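Pura at Stumbridge: Questions and Answers for Staff

These questions and answers cover the introduction of the Pura programme at the Letex garment care centre in Stumbridge. They are addressed to all 134 employees at the site, including agency and seasonal staff, and replace the leaflet issued in June. Terms of employment are set out in individual contracts and in the site agreement. Nothing on this page alters them.

General

What is Pura?

Pura is the name Letex has given to its programme for automating part of the handling of clothes and household textiles. The work concerned is the picking up, turning, spreading and laying down of single items before they are sorted, pressed or folded. The robot arms and the software that controls them are supplied by Marar. Letex supplies the clothes, the knowledge of how they are handled and the people who show it.

Why has handling been chosen first?

Washing, drying and pressing at Stumbridge have used machinery for many years. Handling between these stages is still done almost wholly by hand. It involves a good deal of reaching and bending, and it is the work most often mentioned when staff report sore wrists and shoulders. It is also difficult work for a machine. A shirt or a jacket has no fixed shape once it has been put down, and the place where it was held a moment ago may no longer be within reach.

How is the system being taught?

Trained members of staff carry out ordinary handling tasks using a hand-held gripper, which is closed and opened by the operator. A camera on the gripper records each task. Marar uses the recordings to prepare the software for the robot arms. The operator decides where to take hold of an item, how much cloth to gather and when to let go. 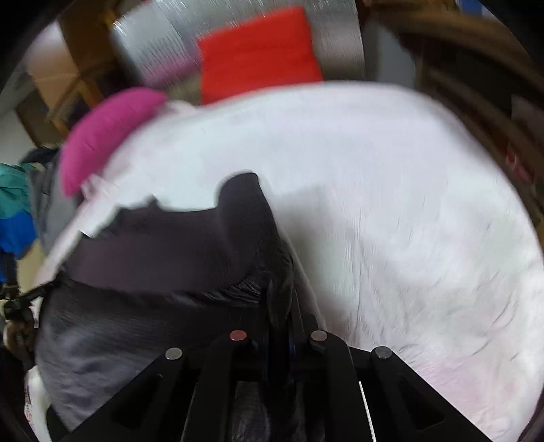 Dark items on pale bedding are included from the first day of training, together with thick knitwear, coats and anything with a slippery outer cloth. Operators are asked to take hold of a garment at more than one point in the course of a session. A collar, a hem and the middle of a sleeve each behave differently when lifted, and the software needs to meet all of them.

Why does some of the recording take place in furnished rooms?

The collection service deals with clothes as customers keep them: on beds, over the backs of chairs, in piles and sometimes on the floor. A clear bench under even light would give a false picture of that work. Recording is therefore done in lived-in rooms as well as at the centre, and operators are asked to leave the surroundings as they find them. Customers' homes are not used. Rooms are offered by arrangement with the programme office, and the occupier's written consent is kept on file.

How much recording has been done?

The Stumbridge team has completed about 3,000 recordings. A recording may be of a single lift or of a longer task, so the total should not be read as a number of garments.

Taking part

Who carries out the recording work?

At present 19 employees are trained as recording operators. They come from sorting, finishing and the collection service. Operators remain members of their own department and return to it at the end of each period of recording duty.

Is the work compulsory?

No. Recording duty is open to any employee who has completed probation and wishes to apply. An employee may leave the duty at the end of any rota period without giving a reason, and the decision is not entered on the personnel record.

Is it paid at a different rate?

Recording duty attracts the same allowance as training duty under the site agreement. Time spent travelling between the centre and a recording room counts as working time. Shift premiums continue to apply where the duty falls within a premium period.

What does the training cover?

Training lasts two shifts. The first deals with the gripper itself: how it is held, how far the jaws open, how the pads are checked and cleaned, and what to do if cloth becomes caught in a joint. The second is spent on garments, under the supervision of an experienced operator. New operators commonly close the jaws on too much cloth. Light nylon-type fabrics also take some practice, as they slide between the pads when held too near a fold. 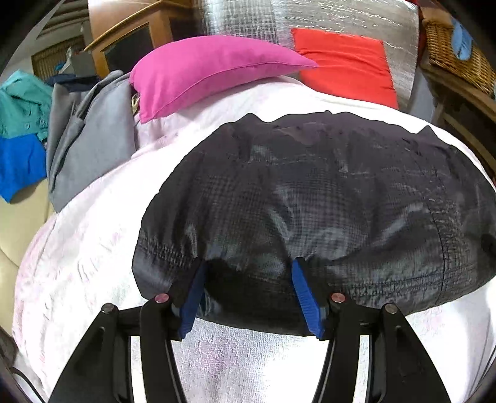 What if the gripper is uncomfortable to use?

Operators should stop and inform the shift supervisor. The gripper is heavier at the front than most people expect, and a change of grip or a lower working surface is often sufficient. Left-handed operators may ask for the handle to be refitted. Any discomfort that continues after the end of a shift must be entered in the accident and ill-health book in the usual way, and the operator will be moved to other duties without loss of the allowance for the remainder of the rota period.

May an operator use the free hand to help?

Only where the task sheet says so. If an item has become tangled and cannot be freed with the gripper, the operator should end the recording, straighten the item by hand and begin again. Failed attempts should be kept and marked as such. They are of use to Marar and do not count against the operator.

Jobs and duties

Will Pura lead to redundancies at Stumbridge?

Letex has undertaken that no compulsory redundancies will result from Pura during the life of the present site agreement. The company is not able to give an undertaking beyond that agreement, and it would be wrong to suggest otherwise. Staffing after its expiry will be a matter for negotiation with the recognised union.

Which duties will change?

The greatest change is expected in first sorting, where robot arms will be tried on the separating of mixed loads. Staff in this area will spend less time lifting items from trolleys and more time checking, clearing stoppages and dealing with items the arms have set aside. Finishing will see little change at first. Repairs, stain treatment and the handling of delicate or valuable items will continue to be carried out by hand.

Will employees be expected to keep pace with the machines?

No. Targets for hand work will not be set by reference to the output of a robot arm. The existing targets remain in force and may be altered only through the joint working group.

Some staff have said that the checking work may be dull. Has this been considered?

Yes. The point was raised at several of the shift meetings and is accepted. Checking duty will be rotated, and no employee will be rostered for checking alone over a full shift. Whether this is enough will be reviewed once the trial is under way, and staff are invited to say so if it is not.

Will skilled handlers lose their grading?

Grades are protected. An employee whose duties change as a result of Pura keeps the present grade and rate of pay. Recording duty may also be offered as evidence of skill in an application for a higher grade.

Recordings and privacy

What does the camera record?

It records whatever lies in front of the gripper. In a furnished room this includes the bed or table, the items on it and a good part of the room behind. Operators should put away letters, photographs and medicines before a session begins, and should ask other people to keep out of the room.

Are the recordings used to judge performance?

No. Supervisors do not have access to them. Operators are listed by number in the material passed to Marar, and the key to the numbers is held by the programme office in Stumbridge.

Can a recording be withdrawn?

An operator or the occupier of a room may ask for a recording to be deleted. Requests should be made in writing to the programme office. Where the recording has already been passed on, the office will instruct Marar to delete its copy and will confirm in writing when this has been done.

A note on outer garments

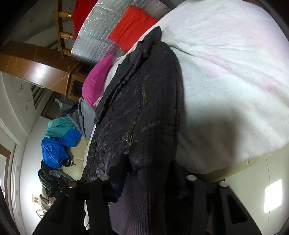
By the Pura Programme Office, Letex, Stumbridge

Several operators have asked for clearer advice on jackets, in particular quilted jackets and those with zips. The following applies from the next rota period.

Zips should be left as they are found, open or closed. The pads should not be closed directly on a zip or its pull, which may mark the pads and damage the garment. Quilted cloth should be taken along the edge where possible; if the only part within reach is padded, the jaws should be closed slowly until the cloth is held firmly on both sides. A jacket lying across a soft blanket will often bring the blanket with it. In that case the operator should lower the jacket, release it and take a smaller hold.

Heavy coats should be drawn across the surface before they are lifted. Operators who find a coat too heavy for the gripper should mark the task sheet accordingly and pass on to the next item.

Further questions may be handed to any shift supervisor or left in the Pura box beside the canteen door. Answers of general interest will be added to this page.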